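Nomance gripper trials, November working meeting
Minutes, text version

Place: bathroom showroom at Uldale
Started: 10:15
Present: trial team, data team, one guest from Igwe (hardware)
Minutes taken by the data team

1. Minutes of the previous meeting

The minutes were accepted with one correction. In item 3 it was written that the Nidum jaws are the long ones. The Nidum jaws are the short ones, with ribbed pads. The correction is made in the shared copy.

2. Progress of the bathtub tasks

The trial team reported 291 recordings which passed the check. The tasks with the shower wand and with the faucet knobs are both in this number. The toilet lid tasks are kept in a separate list and were not discussed today.

The plan asks for the same tasks with both types of jaws, so that we can compare them. At the moment the Igwe jaws have more recordings than the Nidum jaws. The trial team asked that the next sessions begin with Nidum until the two are equal. This was agreed.

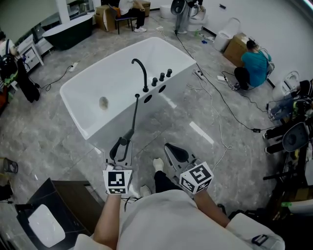
It was also asked if the operator must always pick up the wand with the left gripper. The written procedure does not say it. The data team prefers that both hands are used in turn, and that the choice is noted in the session sheet before the recording starts. The procedure will be changed.

3. Comparison of the jaws

The trial team gave a short summary of their opinion so far. On the wand, the Nidum jaws hold better when the operator turns the wrist. The Igwe jaws are easier to bring behind a knob, but they slide on round parts. 34 recordings were rejected in total, and most of them are from the turning task with the Igwe jaws.

The guest from Igwe said that a softer pad exists and can be sent for trial. There was a discussion whether a new pad in the middle of the comparison makes the old numbers useless. It was decided to finish the comparison with the present pads, and to test the soft pad after it as a separate series.

One operator reported pain in the thumb after a long session. Sessions will be limited to 18 recordings, then the operator changes.

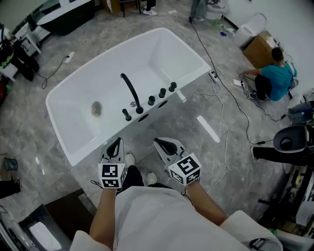 4. Cameras and markers

The head camera and the gripper cameras do not start at exactly the same moment. The data team corrects this later by hand, and it takes much time. A proposal was made to show a clap of the two grippers at the beginning of each recording. The trial team will try it for one session and report.

When the operator bends low over the tub, the marker on one gripper can hide the marker on the other one. In 6 recordings the tracking was lost for this reason. Operators are asked to keep the two grippers a little apart when they go down to the rim.

The clocks of the two recording computers must be compared every morning. This is already in the procedure but it was forgotten in two sessions.

5. Cables on the floor

The trial team asked for a fixed place for the power strips, away from the side of the tub where the operator stands. Longer cables are needed for it. The request goes to the Uldale office.

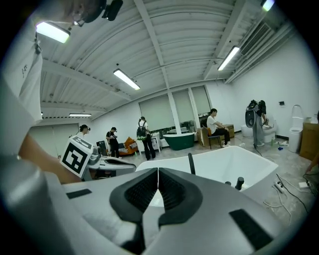

Reading time: 3 minutes

6. Other points

The Nidum spare parts are not delivered yet. The supplier was asked again for a date.

The guest from Igwe asked to receive the rejected recordings also. There was no objection. The data team will send them together with the session sheets.

7. Actions

Trial team: begin with Nidum jaws in the next sessions; try the clap at the start.
Data team: change the procedure (hand choice, session limit); send rejected recordings to Igwe.
Igwe: send two pairs of the soft pad when the comparison is closed.
Uldale office: answer about the longer cables.

The meeting closed at 11:40. The next meeting will be at the same place, and the time will be sent by mail.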